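The Odds-and-Ends Box, and How We Keep Ours Under Control

Every house I have ever lived in has had one, and I suspect yours does too. It starts as a place to put things down "just for now" and before you know it there's a plug from who knows what, a toy that belongs upstairs, and something you bought twice because you couldn't find the first one. I used to fight it. These days I give it one good cardboard box and a regular turn on the table, usually with a cup of coffee at my elbow (and a second cup if it's been a while).

Start by clearing yourself a nice long stretch of table. Take things out one at a time -- please don't tip the whole box over, I've done it and you only end up with the same mess on a bigger surface.
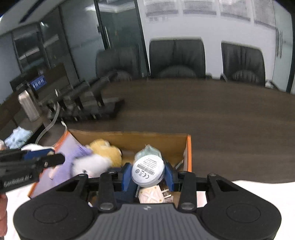 I allow myself 30 minutes by the kitchen timer, and I make 3 piles: goes back to its own room, stays in the box, leaves the house. If I catch myself holding something and daydreaming, it goes in the "stays" pile and I move along. You can always change your mind in August when you do the closets.

Chargers and adapters deserve a little patience. Put a bit of masking tape on each one and write down what it runs, because you will not remember, however sure you feel today. Anything that still has no name after 2 rounds of sorting goes to the electronics recycling.

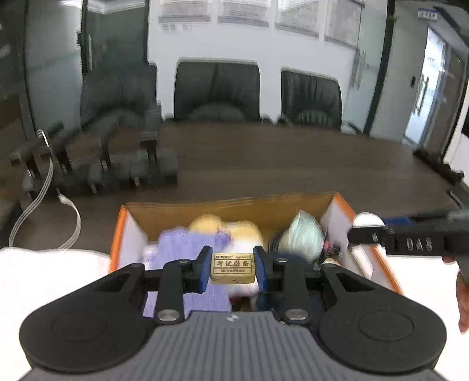 Small school and desk things are the worst for sinking to the bottom, and they are exactly what somebody needs at seven in the morning. Give them a lidded tin or an old mug of their own. An eraser is a good test: if it's only slightly worn, like the little cream-yellow M&G one, it has plenty of life left and belongs with the pencils, where a child can find it before a test. A gray, crumbly one can go in the trash with a clear conscience.

Soft toys go back last, on top, so nothing heavy squashes them. Ours get a quick shake out the back door first -- you'd be amazed at the crumbs.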